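Sorting out the drawers

I've finally done it. After putting it off since February I gave two whole days to the paperwork drawers, and I came out the other side with sore knees and 60 takeaway menus, most of them from places in Sotolthorpe that shut years ago!

Shobha Annamalai told me to start with the smallest drawer and stop for tea before the next one. Good advice - I ignored it and tipped everything on the bed, then had nowhere to sleep until gone midnight.
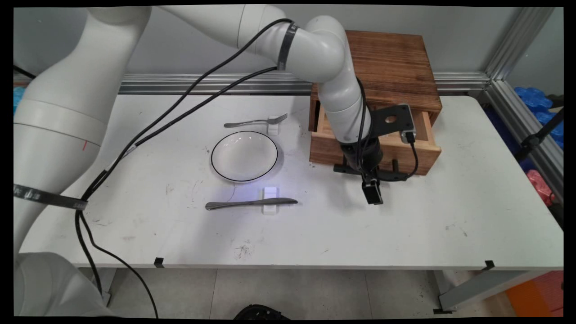
A wooden box with its drawer partly open.

My one rule now is that a drawer gets a single job. Stamps live with stamps, batteries with batteries, and old birthday cards go in a shoebox under the stairs (I can't bin them, don't ask me to). If you've got a system of your own, do write in. Maarja is collecting your tips for the next issue and she'd love a few more on tangled string.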